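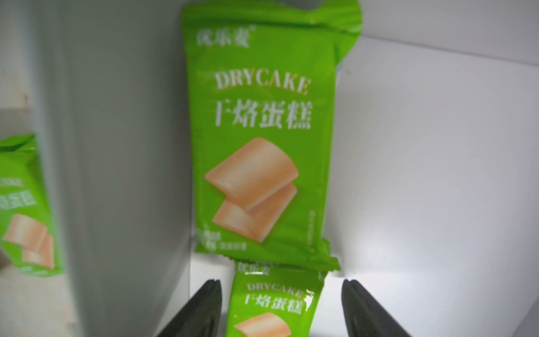 Fan-Made Character Crossovers in a Regional Game Art Archive
Final Project Report
Submitted September 2022

Summary

This report presents the results of a two-semester student project on crossover fan art, meaning artwork that places a character from one game or film in the world of another. The project team examined 424 works held in the Goturari archive, an online collection of amateur game art maintained at Limthorpe College. The purpose was to determine how artists signal that a picture belongs to two sources at once, and whether viewers recognize both.

Background

The Goturari archive accepts drawings, digital paintings, costume photographs and small sculptures. At the time of the project it held 600 entries. Of these, 424 had been tagged by their makers as crossovers and were included in the study. The remaining entries were set aside, although several of them could reasonably have carried the same tag. The team did not change any tags, as the archive's terms of use reserve that right to the artist.

Earlier student work at Limthorpe dealt mainly with costume building and with the sale of prints at conventions. Crossovers had been mentioned in those reports only in passing.

Method

The project was carried out in two stages. In the first stage, each work was sorted according to the element that had been transferred: clothing, weapon or tool, setting, color scheme, or drawing style. A work could be placed in more than one group. Where team members disagreed, the work was discussed at the weekly meeting and the decision was entered in the shared log.

In the second stage, 48 students from the Paterson residence hall viewed a selection of works without titles or tags. They were asked to write down any game, film or series they recognized. They were given no list to choose from. Sessions were held in November in the Erko media lab, and participants worked alone.

Findings

Clothing was the element most often transferred. A familiar face in another hero's tunic or armor was the standard form of crossover in the archive, and participants generally named both sources without difficulty. Weapons and tools were also recognized well, provided that the outline was kept intact. When an artist had redrawn a sword or a shield to suit the second source, participants tended to name only one.

Color scheme gave less reliable results. Many artists appear to expect that a pair of colors will be enough to call a character to mind. In the viewing sessions this was true for very well known characters and for few others. Several participants wrote down a source the artist had not named in the tags. The team recorded these answers separately — they were not counted as errors, given that a viewer may see a likeness that the artist did not plan.

Works that borrowed a drawing style proved the hardest to classify. Participants often described them as "looking like an older game" and went no further.

Limitations

The participants all lived in the same residence hall and most reported playing games every week. A broader group might have recognized fewer sources. The selection shown in the sessions also favored works with a plain background, which were easier to display on the lab monitors. Costume photographs were left out of the second stage at the request of the archive.

Recommendations

The team recommends that the archive add a second tag field so that artists may list each source separately. It further recommends that untitled viewing be repeated with participants who do not play games. The shared log and the blank response sheets have been deposited with the Goturari archive and may be consulted on request.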